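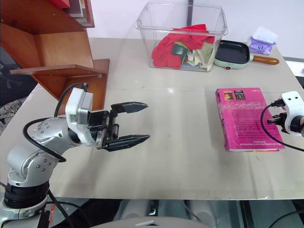 Stotville, June 2022

README for the Wandargate equipment plan

Hi! If you've landed in this folder, you're probably trying to work out what we own, what we still want to buy, and why the spreadsheet has a tab called "cables (again)". I keep the plan up to date, so blame me for the typos.

What's in the folder

budget.csv is the main list, one row per item, 111 rows at last save. quotes/ has whatever suppliers sent us, mostly PDFs. wishlist.txt is exactly what it sounds like, and you can add to it without asking. Please don't add to budget.csv without asking!

What the money goes on

Arms and grippers are the big lines, and they get all the attention in meetings. The part I got wrong the first time was everything hanging off them. Look at how the black cable swings up over the elbow and into the wrist: a run like that needs slack, so I now price cables by the longest reach plus a bit, and I put a spare set in for each arm. Same with fingers. We use long, tapered ones on the two-finger gripper and I budget them as consumables (column F), separate from the gripper itself.

Household objects have their own line too. It's capped at $400 a quarter and it covers things like the storage bin, the cloths, paperbacks, the little mint-green grill pan with the long handle, and tissues. Small stuff, but it adds up fast, and I'd love it if people kept receipts (I'm still missing a few from the Fandik order).

Columns that confuse people

"need_by" is when the item has to be on the table and working, so order well before it. Serra quoted us 53 days on wrist modules, and I've used that number everywhere I didn't have a better one. "hold" means 40 percent of the price is set aside and the rest waits on approval. A blank in "owner" means me.

Known problems

Shipping is lumped into one row and I haven't split it out. Tables and shelving sit in the furniture budget, so they won't show up here at all. Prices on older quotes haven't been refreshed, and I wouldn't trust anything in quotes/old for more than a ballpark.

Next full update is planned for October. If you want something in before then, write to Buppha Nuchit and put the row number in the subject line, please!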